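Fifteen minutes with Elżbieta Zalewska, who sets up tables for a living

I caught Elżbieta Zalewska between two jobs, coffee going cold, phone face down. She runs the work rooms at Akamcombe, the shared workshop building behind the old bus depot, and she had 15 minutes for me. She gave me nearly an hour in the end.

First question, the obvious one. What does a person who sets up tables do all day?

"Clear them," she says. "Then clear them again. People think a table is for keeping things on. Mine is for doing one thing on, and then it's bare."

She came to it from shop windows. Six years dressing displays for Laskowska, mostly glassware and kitchen stuff, until the branch closed one December. A friend from there, Roman Sowa, was already renting a bench at Akamcombe and told her the place was a mess. It was. Tape, crumbs, four kinds of scissors, all of them bad.

Her first purchase was boards. Plain white ones, big enough to cover most of a tabletop. She paid 522 for the first batch and got an earful from the office over it.

"They said, you've got tables, why do you want a table for the table. And I said put a small bottle down on that wood and then put it on the white. Tell me which one you look at."

She likes small bottles. Brings them up all the time. Red caps especially – she says a red cap on a white board is the easiest thing in a room to find, and she'd have every lid in the building red if people let her.
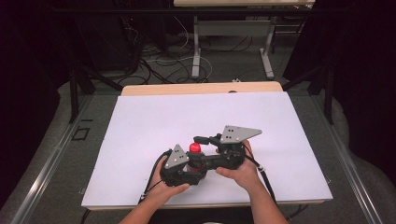

"Matte, though. Has to be matte. I bought shiny ones once from Lultis and sent the lot back. Every lamp in the ceiling was sitting in the middle of the work. You want a soft shadow and that's all you want."

What about wood? She's fond of it, oddly. All her tables are pale on top and she leaves a strip showing past the board. Partly looks. Partly so you can get your fingers under and lift the thing off. The hole in the tabletop stays open too, she won't have it plugged.

Floor is carpet, gray. Not her choice. She lost the fight for something you can mop, and now she thinks she might of been wrong. "Drop a bottle on tile. Then drop one on carpet. I stopped arguing."

And the metal rails down the sides? "Love them. Straight lines. If your board's crooked you see it right away."

Hers are crooked a lot, she admits. People lean. She straightens them on her way past and doesn't say anything, mostly.

Cables are the sore point. I'd been warned. Jarlath Heffernan at the front desk told me not to bring them up, so naturaly I did.

"A cable goes where it wants. I've had clips from Fova, I've had ties, I've had tape. If it's got to cross the board, fine, let it cross. Down toward you, never away, so you know where it is."

Any advice for someone with one table and no budget? She thinks about it. Finishes the coffee, cold.

"One sheet of something white. Everything else goes on the floor or on a shelf. Then sit down and see what you miss, and put back that."

Phone's buzzing by now. Room two wants its board back.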